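# Chapter 5: Divided Boxes

Glassware, bottled sauces, lamp parts and small jars are usually shipped in a plain outer carton with a cardboard divider inside it. The divider costs little and weighs almost nothing, yet most breakage claims come down to how it was chosen or how it was handled. In this chapter we look at how dividers are made, how to match one to a load, and how to move a divided box once it is set up.

The chapter has 2 parts. Part A covers cell size and board weight. Part B covers handling, and ends with the Ganilero case, in which a bottler lost 440 jars in October after changing to a shorter divider.

## Words to know

**Cell:** one compartment of the grid.

**Partition:** a strip of board, slotted so that it crosses other strips.

**Headspace:** the gap between the top of the item and the top of the partition. The packing room at Ilmont allows up to 5 millimeters.

## 5.1 Why the rim matters

An empty divided box is stiff from side to side because the partitions brace the walls. It is weaker along the top edge, where a single layer of board may carry the whole pull of a lift. A box that is tilted with its open side turned outward can also let loose partitions slide, so check the slots before lifting. 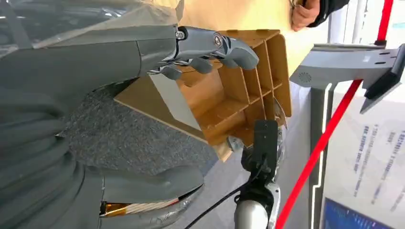
Salehi disagrees with the usual advice to lift every divided box from below, and writes that an empty one can be taken by the rim all day long if the board is sound and dry. The Graromow packing manual takes the stricter view and asks for support under the base at all times. We follow Graromow for filled boxes and leave empty ones to the packer.

Before going on to 5.2, find a divided box and take the partitions out. Note which strips have slots cut from the top and which from the bottom.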